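Search this site Go
3 min read

Why does my policy get worse when I add more demos from other homes?

Posted by Arif Rahman, 2019-06-17

Ok so quick background. We're collecting manipulation demos with hand-held grippers, no robot at the collection site, then training by imitation and running it on the arm back in the lab. Task is folding and sorting small garments. 2231 demos so far from 6 homes.

First 2 homes only, policy does fine on held-out demos and pretty well on the arm. Add the other four homes and validation error drops like it should, but on the arm it's worse. Closes too early, hovers, sometimes drifts off to the left and never comes back. Same network, same learning rate, trained longer to make up for the extra data.

Things I already tried:
- dropping the shortest demos
- heavier color augmentation
- more history frames (made it WORSE, no idea why)

Is this just a known thing with mixed-operator data? Seen the Cluvier folks claim more homes always helps. Not what I'm getting. Any pointers welcome, need to rerun before the end of the month.

Zuzana Kopecký

Known thing, yes, and I'd look at the history frames first. When the extra history makes it worse that's usually the policy copying its own past motion. In the demos the last few positions predict the next one really well, so the net leans on that and barely looks at the picture. Validation error goes down. On the arm the first small mistake gets copied forward and you get your drift.

Easy check: feed it one still image over and over with a made up motion history. If the output follows the history and ignores the image, there you go.

Then latency. Hand-held data has almost none between seeing and moving, your arm has plenty. Measure it, camera and controller seperately, and shift the actions in training to match. We did this on Clorkov and the early closing mostly went away. Didn't touch anything else that week so I'm fairly sure it was that.

Also don't trust validation error for this. Ours hardly tracked success on the arm at all. Run real trials, same start positions for every checkpoint, about 24 per checkpoint if you can stand it. Fewer than that and you're reading noise.

Sulastri Mangundap

had same problem. lower the learning rate

Wulan Pelupessy

Agree with Zuzana on latency. Adding the data side because I think that's half of it.

Your first homes were probably the same couple of operators? New homes = new people = new habits. Some people close the fingers before they reach the cloth and then open again, some come in from the side every time. Average those and you get a policy that hovers. A model that can hold more than one way of doing it (mixture head, diffusion, whatever you have) helps more than longer training does.

What we do now on Kesteck:

Split by home AND by operator, hold out one whole home. Never split randomly by demo, you just end up testing on rooms it has seen.

Calibrate finger width at the start of every session. Open full, close full, record it. The printed fingers wear and the zero moves.

Label left and right on the device itself, and put it in the filename too. We swapped hands in one batch and lost days on it — the policy learned to mirror itself half the time. If your drift is always to the left I would check this before anything else.

Start and end pose written down per task. Otherwise everybody idles in a different spot and the policy learns to idle.

Keep the wide lens wide, don't crop to the fingers. We tried cropping because living rooms are messy and thought the background would hurt. It went the other way, the arm got lost near the edge of the table. The walls and ceiling seem to help it know where it is, at least with our setup. Small test though, wouldn't bet the paper on it.

View from the right hand unit in one of the home sessions, uncropped, same as goes into training: 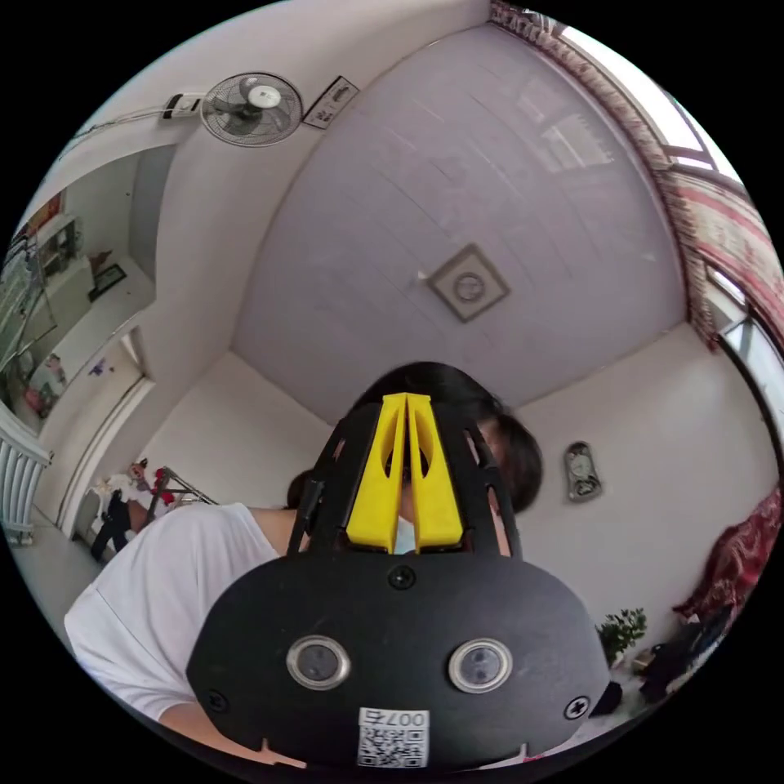
Siu-ming Lam wrote under this that keeping the full view only pays off if the homes are different enough from each other, otherwise the net memorizes the room and you're back where you started. Fair. We do random masking on the outer part of the image now, not on every sample, and it held up ok in the home we kept out.

For your rerun, in this order: hand labels, latency shift, cut history down to two frames, then retrain on all six homes. Change one at a time or you won't know which one did it. And post the arm numbers when you have them, would like to see if the masking does anything on your side to.

Contact | Copyright 2019 | Back to top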